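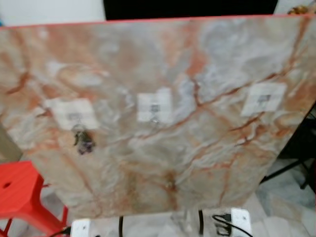
Three of the paper pieces laid out on the marble-patterned table, ready for a sorting pass.

Last updated: May

I have been working through the small-paper problem in this house. Small paper means anything under the size of a paperback: receipts, warranty stubs, appliance labels, address slips cut from parcels, the folded sheet that comes with a tap washer. It collects in the sideboard drawer, and when the drawer stops closing I take the lot out and sort it on the big table.

The table is a poor background for most jobs. The pattern is beige and cream with grey-blue clouding and rust-coloured veins, and a dropped screw disappears into it. White paper is the exception. It stays visible from anywhere in the room, so the table has become the sorting surface by default. The gloss finish does throw glare in the late afternoon, so I start before 3 pm.

The method has changed a few times. The current version is as follows.

Step one is a flat pass. Every slip goes down singly with a gap around it. Overlapping saves space and costs time later, as the bottom slip always gets picked up with the top one. I leave about a hand's width between pieces and don't bother squaring them up.

Step two is reading. Anything with print I can't make out at arm's length gets picked up and checked under the lamp. Thermal receipts are the worst offenders. The Fimness hardware ones fade to a pale grey within a year if they sit near the window, and the ink on the Daltness grocery ones smears under hand cream. If a receipt matters, I copy the total and the item name onto the back in pencil.

Step three is disposal or filing. There are four destinations: recycling, garbage, the house folder and the tax envelope. Thermal paper goes in the garbage here, per the Novville collection calendar. Ordinary bond paper goes in the blue bin, but pieces smaller than a playing card go inside an envelope first so they don't blow down the street.

For this round the drawer held 568 slips. I counted them to settle whether the drawer is too small or I am keeping too much. The answer is the second one. Up to 200 were grocery receipts of no further use to anyone, and 20 were spare copies of the same parcel form. The house folder gained 5 items, including the warranty card for the range hood and the paint code for the hallway.

Notes on equipment:

Paper clips leave rust on anything stored in the basement. I have gone to plastic sleeves, cut down to fit.

A glass makes an adequate paperweight on a still day. With the back door open it needs something heavier, and I use the flat stones from the Barajas trip.

Wipe the table first. Any ring of jam or tea will transfer to the slips, and on this pattern you won't see it until it has. I use a damp microfibre cloth, then a dry one, and give it ten minutes.

Rubber bands perish. I pulled two out of the drawer that had fused to the paper, and the print came away with them.

The drawer now has a divider in it, made from an offcut of shelf board, with a narrow slot at the front for anything new. When the slot is full I do a sort. The slot takes a few weeks to fill at our rate, and a batch that size fits on the table in one go.

Still unsorted: the shoebox of manuals. Some of them are for appliances we no longer own. I will check model numbers against what is plugged in and post the results when it's done.

14 shares | 3 comments

Contact | Copyright, all rights reserved | Back to top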